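Adhesive tape roll

An adhesive tape roll is a long strip of backing material, coated with adhesive on one side and wound around a hollow core. It is the usual form in which tape is sold for home, office and workshop use. The strip is pulled from the outside of the roll and cut or torn to the needed length.

Parts

A roll has two main parts, the wound tape and the core. The tape itself has a backing, which can be paper, cloth or plastic film, and a layer of adhesive on the inner side. Many backings are also treated on the outer side, so that one layer comes away from the next without damage.

The core is a short tube of cardboard or plastic. It keeps the opening round and gives the hand, or a dispenser, something to hold. Cores are often printed on the inside with the name of the maker, a batch code or the size of the tape. When the outer wrapping is thrown away, this printing can be the only information left on the roll, and for this reason it is useful to look there before buying a replacement.

Common types

Electrical tape has a backing of soft plastic, most often PVC, that stretches and does not conduct electricity. Black is the most common color, but other colors are sold for marking wires. Cloth tape is stronger and can usually be torn by hand. Masking tape has a paper backing and is made to be removed after painting. Packing tape is a thin film, clear or brown, used for closing cardboard boxes.

Storage

Rolls should be kept in a dry place, away from sunlight and heaters. Heat makes the adhesive soft, and it can then come out at the sides, where it collects dust. A roll can be stored flat or hung on a rod through the core — both ways are common in workshops. Rolls with sticky sides are better separated with a piece of baking paper.

In many homes tape shares a drawer with other small repair supplies. Steel wool needs some care in such a drawer, as its fine broken strands stick to any open adhesive and are difficult to remove. A closed bag or box for the steel wool is enough.

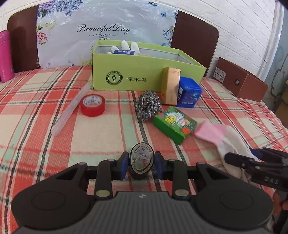 Skovwood Household Reference, Tools and Supplies Section

Tape rolls with pale cores, one black on the outside and one bright red, on a plaid cloth with a ball of steel wool. Both cores carry printing on the inside.

Finding the end

The loose end of a thin tape is easily lost against the layer under it. It can be found by turning the roll slowly and passing a fingernail over the surface. To avoid the problem, the last piece of the tape is folded under itself, to make a small tab. The tab is cut off at the next use — with cloth tape this wastes very little material.

See also: Tape dispenser; Steel wool; Household repair kit

Page last changed 10th January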